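April
By Liam Lenihan

We use cookies to remember your preferences. Accept all | Manage settings

I've been meaning to get out to the Florton biscuit factory since we moved to this side of the harbour, and I kept missing the open day. This year my sister-in-law Trinidad rang and told me she'd already put my name down, so that was that. We left at 7.30 in the morning with a thermos and a bag of mandarins, and I drove because she doesn't like the bit of highway past the Durbridge turn-off.

Parking was in the paddock next door. It had rained overnight and I was glad I'd worn my old boots. Trinidad hadn't, and she picked her way across the grass like a heron! There was already a queue at the gate, mostly families, plus a busload from a bowls club who had clearly done this before and headed straight for the seconds shop.

(If you go, do the seconds shop first. I'll come back to that.)

Tours leave in small groups and we got Lilibeth Estrella, who has been on the baking side for 19 years and talks at a terrific speed. Hairnets on, rings off, and a beard net for me, which Trinidad photographed and sent to the entire family before we'd even got through the door. You wash your hands twice, once at the entry and again before the mixing hall, and Lilibeth watches you do it.

The mixing hall is the part I'd go back for. The smell of butter and golden syrup gets you in the back of the throat, and it's much louder than I'd imagined. They had a batch of ginger dough on while we were there, 600 kilos of it, and it comes out of the bowl in one great sulky lump. A boy near the front asked if anyone had ever fallen in. Lilibeth said no, but a clipboard had once, and they threw out the lot.

From there you follow the dough along to the cutters and then the oven, a long tunnel you walk beside for what feels like a whole street. The ginger ones take four minutes to go through, the shortbread a good deal longer at a lower heat. There are little windows along the side and everybody stops at every one of them. I know I did. You see them go from flat and pale to puffed, then settle back down again with the cracks in, and it was all I could do not to press my nose on the glass.
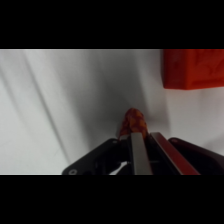
Morning tea was in the staff canteen, included in the ticket, and I thought they were very generous about it. Tea or instant coffee, and as many plain biscuits as you could decently eat. We shared a table with a retired pastry cook called Igor Dudek who had opinions on the shortbread (too much rice flour) and who told us, at some length, how his mother made hers. I wrote the recipe on the back of my ticket and have since lost the ticket, so if you're reading this, Igor, please get in touch.

After the break there was a talk by Arnel Sarmiento on the history of the place. I'll admit I was flagging a bit after five biscuits, but he was good value. The first bakery was a single shop run by the Dimaculangan family, who sold to sheep stations and shipped everything in tins. He had a few of the old tins to pass around, along with an order book in beautiful copperplate. One page listed 954 tins of water crackers for a single customer, and we all spent a while wondering who needed that many crackers. Arnel's guess was the railways.

My one grumble is the packing hall. It was on the program and we only got to look in from the doorway, as they were changing over to a new line of gift packs and couldn't have people wandering through. Fair enough, but it could have been mentioned at the gate. The people in the afternoon groups may have had better luck.

Now, the seconds shop. By the time we got there the bowls club had been through it like locusts. No broken ginger nuts, no chocolate ends, and just a sad corner of the oat ones. Trinidad got the last bag of jam drops by being quicker than me. I came away with two kilos of mixed creams and a tea towel, and paid in cash because the card machine had gone down.

We stopped at the Prevura bakery on the way home for a pie, mostly to have something savoury. Pepper steak, very good, slightly too hot to eat in the car. The creams lasted until the following weekend, and Trinidad still hasn't offered me a jam drop.

Get our day trips newsletter in your inbox each month. Enter your email to subscribe. You can unsubscribe at any time.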